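Acceptance checklist with comments: Pluvar two-arm unit, cabinet and desk package

Unit on review: Pluvar, demo configuration, supplied by Grivell
Software package: Hedix 27
Site: Teoh, second floor open office
Date: October 2018
Checked by: Laiba Niazi (lead), Fares Qudah
For the supplier: Rami Zoubi
Copy to: Nadine Daher, purchasing

Marks used: OK, OK with comment, Open, Not checked. An Open item has to be closed before we sign for the trial. Item numbers follow our own form 242, so there are gaps where a line doesn't apply to this unit.

Section 1. Paperwork and area

1.1 Operating manual on site, English, current revision. OK.

1.2 Risk assessment from supplier. OK with comment. The assessment covers a warehouse aisle and a packing bench. It says nothing on office furniture, desk legs or people on wheeled chairs. Rami will send an added page.

1.3 Area marked off before power-up. OK.

1.4 Emergency stop within reach of the operator at all times. OK. Tested from both ends of the area before any arm motion was allowed. Fares held the stop for the whole session and did no other job.

1.5 Chairs and loose items moved out of the arm envelope. OK with comment. The manual gives the envelope for a standing unit only. We need the figure for the low position too.

1.6 Floor condition. OK. Carpet tile, level, no lifted corners found on the walk-around.

Section 2. Cabinet task

2.1 Doors free to swing by hand before the unit is allowed near them. OK. Laiba opened and closed each one by hand.

2.2 Approach speed limited to the reduced setting. OK. Setting read off the Hedix screen and written in the log.

2.3 Position of both grippers known to the operator whenever a door is open. OK with comment. With two doors out, the floor space in front of the cabinet gets tight and a gripper can end up close to a door's lower corner. The operator should stand where both can be seen. 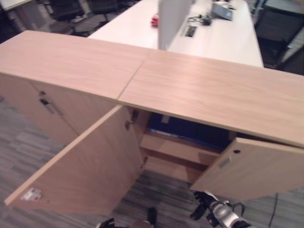

Item 2.3. Two cabinet doors open, grippers low in front.

2.4 Contents of cabinet cleared or listed. OK with comment. Light office items may stay in for the trial. Glass, liquids and anything over the rated load come out first.

2.5 Door hinges and handles checked for damage after the run. OK. Hinge screws tried with a hand driver, none turned.

2.6 Door force limit. Open. The data sheet gives a limit for the arm but not for the gripper pulling on a hinged door. Lina Srour in facilities wants a number she can compare with the furniture maker's sheet. Rami has the question.

2.7 Unit stops if a door is held by hand. Not checked. We didn't want a hand on the door until 2.6 is answered.

Section 3. Gripper and wrist

3.1 Unit powered down and locked out before hands go near the gripper. OK.

3.2 Mounting bracket seated, no play. OK. Checked by hand at the joint with the unit locked out.

3.3 Pinch points identified. OK with comment. The gap between the long finger and the short toothed side is the obvious one. The hinge at the bracket is easier to miss, and the manual shows it only in an exploded drawing on page 21. We would like a warning label near the joint. A small yellow triangle would do.

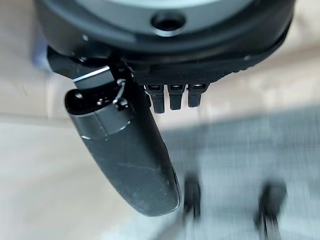
3.4 Finger surface. OK with comment. Light scratches and scuffs are acceptable under the supplier's own wear guide. Cracks, a lifted edge or a soft spot are not, and the finger is replaced the same day. Rami says a finger can be changed in the field with one hex key. We asked for two spares to be included in the price and he is checking with Grivell.

3.5 Cleaning. OK. Dry cloth, or a cloth with a little mild soap. No solvent on the fingers or the textured band.

3.6 Wrist housing closed, all covers on. OK.

3.7 Drop test with sample load. Not checked. Planned for the second visit.

Section 4. Low work and under-desk reach

4.1 Task explained to everyone in the area before the unit goes low. OK.

4.2 Head clearance to desk edge. OK with comment. Set by eye this time. The Hedix menu has a clearance value that can be typed in, but it was greyed out in the demo license. The full license has it, according to Rami.

4.3 Both hands and both feet clear of people. OK. No one is allowed on the far side of the desk while the unit is working under it. This was kept to.

4.4 Loose cables. Open. Any cable on the floor has to be taped, clipped or routed behind the unit before low work starts. The procedure we were given doesn't mention it at all. 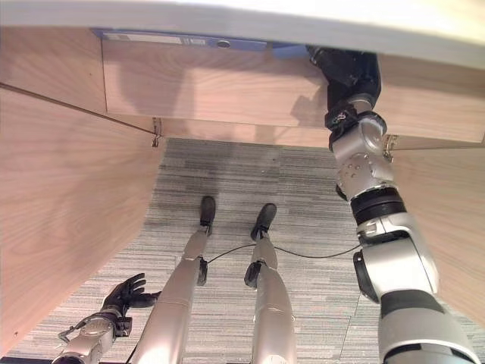 Cable routing is the item we spent the longest on, and we are not willing to pass it as it stands. Grivell's setup sheet treats the cable as something you deal with once, at the start, with the unit upright. Under a desk that isn't enough. The black cable lies across the carpet by the legs, goes behind the right one and curves over to the right arm, so movement of either the leg or the arm has to be allowed for. We want a clip point on the unit and a line in the procedure that says the cable is looked at again each time the unit changes position.

4.5 Contact with the underside of furniture. OK with comment. Look for marks on the panel after each run and write down any new ones. Lina will keep the furniture record.

4.6 Items stored under the desktop. OK with comment. Binders and trays may stay if they can't fall on the arm. Take out anything stacked.

4.7 Recovery from low position after a stop. Open. The manual gives a two-person lift. It doesn't give the weight on each side or say where to hold. Do not lift by the forearms or wrists until we have this in writing.

Section 5. Result

Open items: 2.6, 4.4, 4.7.
Not checked: 2.7, 3.7.

Not signed for trial. The unit may stay on site, powered down, under asset tag 1864. Fares has the key.

Comment from Laiba: The cabinet section is close – one number from the supplier and we can finish it. The under-desk section needs a rewritten procedure before we repeat it. I would buy the cabinet package alone if purchasing can get it priced separately.

Comment from Fares: The stop button cord is too short when the unit is low. Ask for a longer one or the wireless version.

Answer from Rami: Longer cord can come with the spares. Price for the cabinet package on its own to follow, sent to Nadine.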